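Clearing the Table After a Work Lunch

Home > Kitchen and Cleanup > Trash and Recycling
By Nawal Filali
Last updated in November

Most of what's left on a table after people eat at it is paper and foil. It takes a few minutes to clear if you do it in the right order, and a lot longer if you push it all into one bag and then find out the cup still had coffee in it. These tips are for a shared table at a workplace, a workshop or a club room, but they work the same at home.

What you need

Two small bins or tubs, one for trash and one for recycling
A damp cloth and a dry cloth
Dish soap
A sink or a bucket for leftover drinks

Put the bins at the end of the table before you start. Small plastic tubs with no lid are easiest. We use two from Delacroix that were sold as storage tubs, and they rinse out under the tap.

Start with the cups

Look in every cup before you pick it up. A cup that has been sitting there for an hour can still have a mouthful in the bottom. Hold it low on the side, where the paper is stiffer. The rim bends if you squeeze it, and a full cup will slop over.

Pour anything left into the sink. Stack the empty cups inside each other. Most paper cups have a thin plastic lining, and many towns will not take them with paper. Flinbridge does not. Check your own list, and if you can't find cups on it, put them in the trash.

Napkins and brown paper

Brown paper bags and wrappers can be recycled if they are clean and dry. Flatten them first. A tight ball of paper can drop through the sorting screens with the small bits and end up as trash anyway.

Napkins go in the trash, or in the compost if you have it. The fibers are too short to be worth recycling even when the napkin looks clean. If you can't tell whether a brown ball is a napkin or a piece of a bag, open it up. Grease shows as a dark, see-through patch. Anything with grease on it stays out of the recycling.

Foil

Foil is the one people get wrong most often. Clean foil is worth saving. Foil with cheese or sauce baked onto it is trash in most places.

Feel the foil before you ball it up. People wrap crusts, bones and half a sandwich in it and leave it on the table. Open the packet over the trash bin, shake it out, then wipe the foil with the damp cloth. Press the clean pieces together into one ball. Our recycling center wants it at least 3 inches across. Keep a ball going on a shelf and add to it until it's big enough.

If you aren't sure it's foil, scrunch it in your hand and let go. Foil stays crushed. Chip bags and other shiny plastic spring back open.

Crumpled paper and foil on a white table, with a paper cup in the first and third pictures:

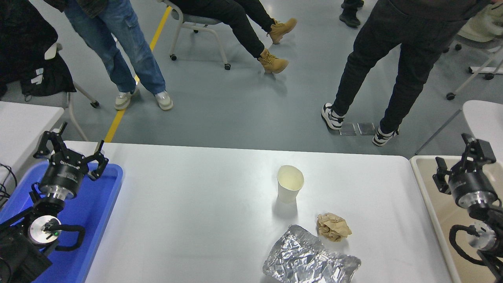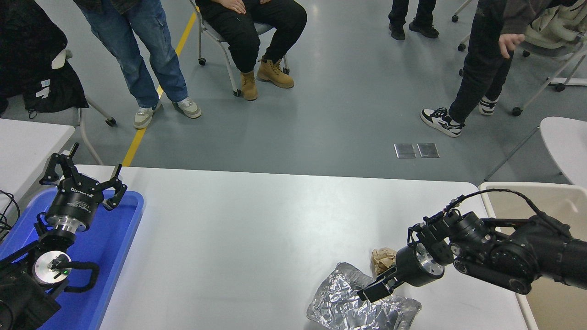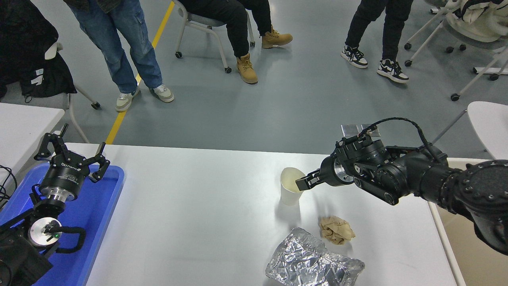 Wiping down a white table

White tops show every ring. Wipe up crumbs with the dry cloth first, pulling them toward you into your hand or straight into the bin. Then use the damp cloth with a drop of dish soap, working from the far side to the near side. Go over it once more with plain water and dry it.

For a coffee ring that won't lift, make a paste of baking soda and water, leave it on for 5 minutes and rub gently. Don't use a scouring pad. It leaves fine scratches that hold dirt, and the spot will look gray from then on. The Skoltutis spray cleaner we tried was fine on grease but did nothing for coffee.

Check the floor

Look under the table and around the chair legs before you put the cloths away. Paper balls roll. On a hard floor, a dry dust mop is quicker than a broom. If your chairs have casters, move them out first and pick any hair or thread off the wheels while you're there.

Emptying the bins

Take out the food trash the same day. Recycling can wait until the tub is full, as long as everything in it is dry. At the Olley Street workshop we rinse both tubs and leave them upside down overnight by the sink.

Related tips: Getting grease out of a cutting board. How to fold paper bags flat. Cleaning chair casters.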